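Sticky marks, tape residue and keeping a white work table clean

Last updated 2026-04-24

A white table top shows everything. Ours gets used for wrapping parcels, small repairs, potting on seedlings and the odd bit of painting, and most of the marks that end up on it come off with things already in the cupboard. These are the methods I use, gentlest first. Try any of them on a corner or the underside before you start on the middle.

## Everyday wipe

Warm water with a few drops of washing-up liquid, on a cloth that has been wrung out hard. Too much water gets into the edges and screw holes and makes the board swell. Go over it again with plain water, then dry it with a tea towel. Washing-up liquid left to dry on the surface goes tacky and picks up dust.

Do the back edge as well. It collects grit, and grit under anything heavy will scratch.

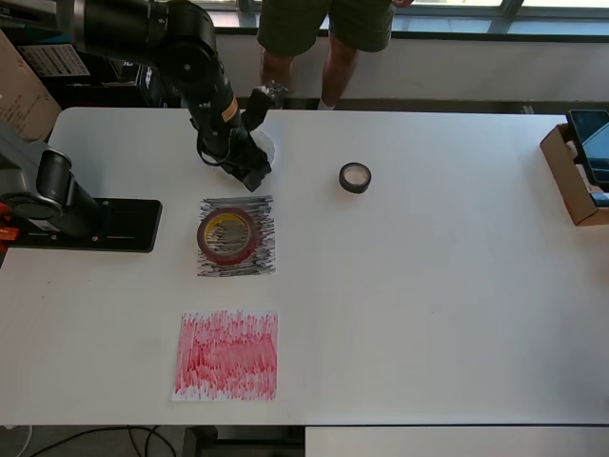
## Tea and coffee rings

Mix bicarbonate of soda with a little water until it is as thick as toothpaste. Spread it over the ring, leave it for 15 minutes and wipe off with a damp cloth. Don't scrub. Old rings may need a second go the next day.

Cream cleaner works faster but dulls a shiny finish if you use it often. I keep it for the sink.

## Pen and pencil

- Pencil: an ordinary white rubber.
- Ballpoint: surgical spirit on a cotton bud, working from the outside of the mark inwards.
- Permanent marker: draw over it with a whiteboard pen, wipe straight away, then finish with surgical spirit if there is a shadow left.

Open a window when using spirit and keep it well away from candles or the hob. It will also take the finish off some varnished and painted surfaces, so the corner test matters here.

## Tape and label residue

Peel tape back slowly and low, almost flat against the surface. Pulling it straight up leaves more glue behind and can lift paint.

If it has been down for months, warm it first with a hairdryer on the low setting. Once the tape is off, rub a little cooking oil into the glue, wait ten minutes, and push the softened glue off with an old plastic card. Wash with soapy water afterwards or you will have an oily patch instead. Rosalinda Umali told me she uses hand cream for the same job, and I have tried it on jam jars with good results. 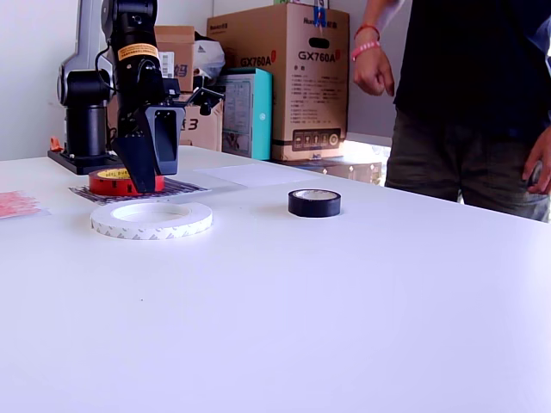

## Storing rolls of tape

Lay rolls flat, somewhere cool and out of the sun. Glue creeps out of the sides when they get warm — a shed in summer is the worst place for them. A sheet of baking paper between rolls stops them sticking to each other.

Fold the loose end under by a centimetre each time you put a roll away. If you have already lost the end, run a fingernail round slowly under a bright lamp, or dust the roll lightly with flour and the edge will show as a line.

## Scratches

Light ones can be hidden with a little white car polish on a soft cloth. Deep ones need a filler stick from a hardware shop. Apply it in 3 thin layers and let each one harden before adding the next.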